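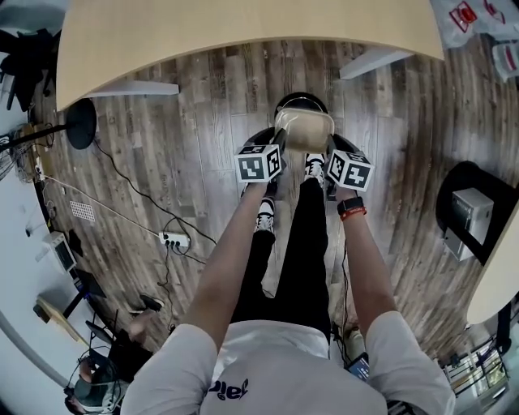
Hand-held gripper pair, station 2: setting up and upkeep

This page covers the hand-held gripper station at the Barkard workshop. It is kept for whoever sets the station up next and goes with the Skidari maintenance sheet, which has the torque values and the spares list. Last revised December 26, 2024.

Carrying a container between two grippers. The translucent beige tub with the rounded rim is the standard check piece. Both grippers should close on it squarely and hold it level for 35 seconds. If one side creeps, change the finger pads on both sides as a pair.

Marker cubes. One sits on top of each gripper, with square black-and-white patterns on its faces. Wipe them with a dry cloth only — solvent lifts the print. A cube that has been knocked must be refitted and the offset measured again before any more recording. The offsets from May are no longer valid for the left unit.

Operator position. Stand clear of the table edge with both forearms forward and the cubes uncovered. Sleeves should stop above the elbow. Watches and bands may stay on, provided they do not touch the gripper body.

Floor and cabling. Power comes from the white strip on the floor, fed from the left-hand side. Keep the black cables to that side and do not run them under the stool. The Plevitow supply is fused separately and has to be switched on first.

Tables. The working height is 915 mm. The old figure of 900 mm is still printed on the Palacios drawing and should be ignored.

Known faults. The right trigger return spring is weak and sticks after long sessions. A replacement is on order. Until it arrives, work the trigger ten times before starting and note any sticking in the station log.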